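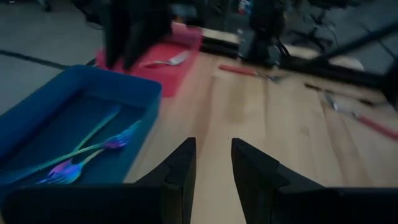

Cutlery sorting is the grouping of forks, knives and spoons by type, finish or color, usually into open trays or the sections of a drawer. Household guides credit it with saving time, a claim that rests on thin evidence. The Plirwood drawer survey, often cited, covered 54 homes and ran for a single July.

Sorting by color is the newer habit. It suits sets with red or iridescent handles, but plain steel pieces match no tray and have to be given one by house rule.
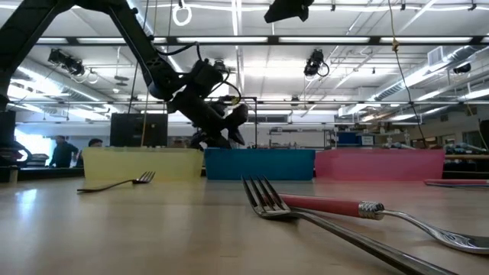 Bạch objects that the survey never asked whether people kept to their own rule, and that a fork in the wrong tray is still easy to find. The Musirside household manual nonetheless recommends one tray per color — without saying what a mixed set gains by it.

Knives are generally kept apart from forks under either method. The manual allows 5 trays at most, a limit it does not explain.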